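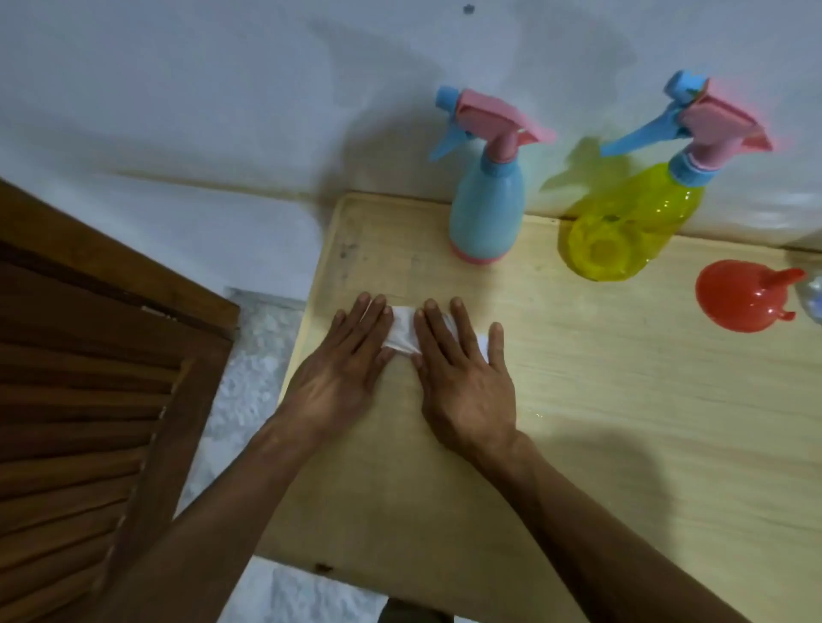 Sunday night, 26 November 2023, and I have folded so much paper this weekend that my thumbs ache. I love it!

If you're new, I'm in the robotics club at Pustcombe, and since August we've been trying to get our robot, Hiria, to fold a sheet of paper into a narrow strip. It learns from recordings of people doing the same job by hand, so before Hiria can fold anything well, we have to fold an awful lot ourselves. The target is 2,000 folds between all of us and we've just gone past 1,000, which felt like a good reason for cake.

My share this weekend was 80. The folding is the easy bit. The pressing is where it gets interesting, because you have to hold both hands flat for a moment, fingers spread, and let go without the paper springing open again. My first few were dreadful (I kept snatching my hands away like the board was hot). By Saturday teatime I'd found a rhythm - fold, fold, turn, press, breathe - and after that I could have carried on all night.

I also tried dampening some of the sheets, 20 of them, with a quick squirt from a spray bottle. Damp paper creases in a completely different way, softer and a bit sulky, and we want Hiria to meet both kinds before the Zeltia Cup. Tip for anyone in the club doing theirs this week: one squirt is plenty. Two and you're folding porridge. And wipe the board between goes, which I forgot more than once.

We've called the folding program Tăng, and on Thursday it managed its first strip with no help from us at all. It was wonky, one end was much fatter than the other, and we all cheered as if we'd won something. I've got it pinned above my desk.

Next up is teaching it to pick the strip up again afterwards. Paper that's lying really flat is horribly hard to get hold of, even with fingernails, so I've no idea how that will go - but I can't wait to start. More sheets to fold first, though. Does anyone have a spare ream?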